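Talks > Autumn series > Speaker notes

This site uses cookies. Accept | Manage settings

Slide 4. Method. We trained the Clatden policy on 500 simulated episodes, then tested it on kitchen layouts it had not met. Two arms, one box, food on the counter. Say early that all of this is simulation – Jyoti gets asked every time. 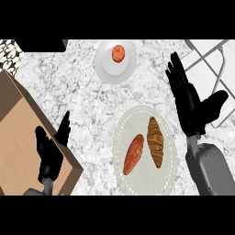 Page last changed: Thursday, September 24, 2026

Left hand in the box, right hand open over the marble. Point out the croissant and the orange on its raised dish: different heights, same policy.

Slide 5. Result. 997 test runs. Failures fell into 2 groups, missed grasps and arms blocking each other. Maysoun has the table if asked.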